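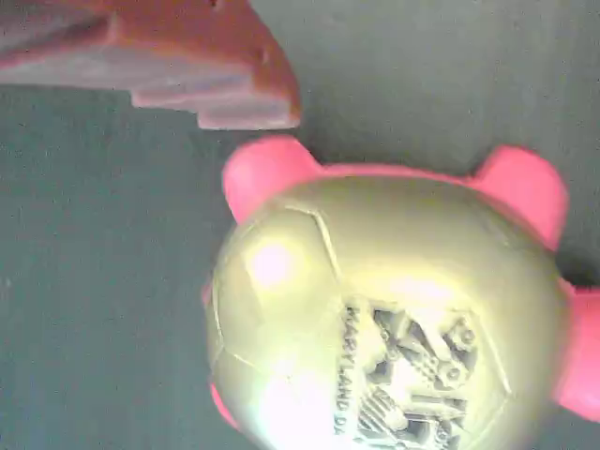 Orange gripper finger next to the pig ball

Home - Boards - Small Robots - Rules and Safety - Log in

Bench rules for a small arm: what do you actually use?
Reading time: 2 minutes

Geltasdale_bench
We run a little desktop arm at our makers' club, picking up toys and dropping them in a tray. Been asked to write a one page set of rules before November. Most of what I find is for big factory arms in cages - no use to us. What goes on the page? Speed limits, who can touch what, cable checks? Need it by Wednesday if poss.

Nenivik
Ours fits on one side of A4. Main ones:

Power off before hands go near the gripper. Every time, even for a quick nudge.
Clamp checked before each session. Give it a proper tug.
No loose cables where a joint can catch them. Walk the arm through its full reach by hand first, power off, and watch the wires at the wrist.

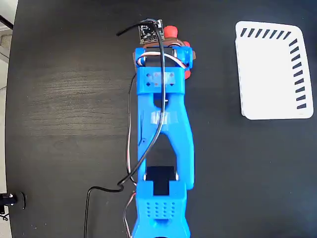

Leave enough slack for the wrist to turn but not so much it drags on the table. Tape is fine for a day, then do it properly with clips. Also write down your grip limit. We stop at 14 tries on one object then somebody has a look at the fingers, otherwise teh servo just cooks itself. Round shiny things are the worst, start those slow.

Trokar
just use common sense?? its a toy arm

Abdella
Common sense isn't a rule, you can't pin it on a wall. Agree with most of Nenivik's list. I'd add:
- 5 minute rest after a long run, feel the servos (power off)
- log the hours. We swap the gripper servo at 2000 cycles, used to be 3000 and we lost two that way
- one person on the stop switch, and they dont do anything else
- printed parts looked over for cracks, mostly round the screw holes

Keep it short or people wont read it.

Last updated: November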